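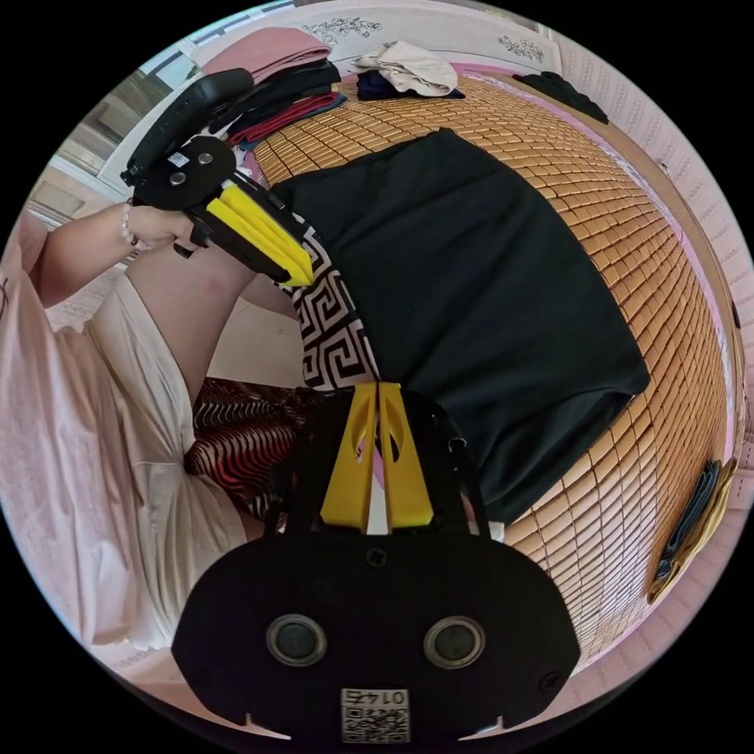

Doline hand-held gripper pair: setup and care notes

This file covers the two hand-held grippers used for the cloth part of the Doline set, and how to keep them in working order between sessions. Both tools are the same design, so most of what follows applies to either one. The yellow fingers need the most attention, and long sessions on flat cloth are hard on them: a large black cloth spread over a woven bamboo mat gives the tips plenty of ridges to rub against. Check the tips before every session and again at the halfway point.

Contents of the set

The cloth part holds 2,316 episodes. Of these, 880 use both grippers at once and the rest use one. Garments and loose fabric are mixed together and there is no separate split for them. Episode folders are named by session, then by tool. Calibration files sit one level up.

Labels

Each gripper carries a small white QR label on its back plate. The session software reads it at startup and loads the matching calibration. If a label is scratched or lifting at a corner, print a new one from the labels folder and stick it in the same place. Do not swap labels between tools. In February two labels were swapped after a cleaning and 6 sessions had to be matched again by hand. Those sessions are marked "relabeled" in the index.

Before a session

Charge both tools overnight. Wipe the lens with a dry microfiber cloth. Open and close each gripper ten times and watch that the two fingers travel evenly. If one lags, see Fingers below. Route any strap or cable along the side of the body and keep it clear of the finger travel. Start the Tinotier recorder, scan both labels, and wait for the two green lines before picking anything up.

The recorder writes a short test clip first. Play it back. A smear on the lens is easy to miss on the small preview and shows up badly against dark fabric.

Fingers

Fingers are printed in yellow and are replaced as a pair. Change them if you see any of the following:

a crack at the edge of a cut-out
a tip worn flat on one side
more than 3 mm of play at the tip with the gripper closed

Take out the two base screws, lift the old finger straight off, and seat the new one before tightening. Tighten by hand only. Run the width calibration afterward, even if only the screws were touched. Sessions recorded with a new pair and an old width file will show the gripper as slightly open when it is shut.

Lint collects in the slide under the fingers, mostly from fleece and towels. Brush it out with a soft toothbrush. No oil.

Storage

Keep the tools in the Safavi case with the fingers slightly open. Spare fingers go in the lid pocket, bagged in pairs. The Plalholm bench has the screwdriver and the calibration board.

Known problems

Recorder drops the second tool if both are scanned within a second of each other. Scan one, wait, scan the other.

Width readings drift in a cold room. Let the tools sit out for twenty minutes, then calibrate.

Older sessions have no test clip.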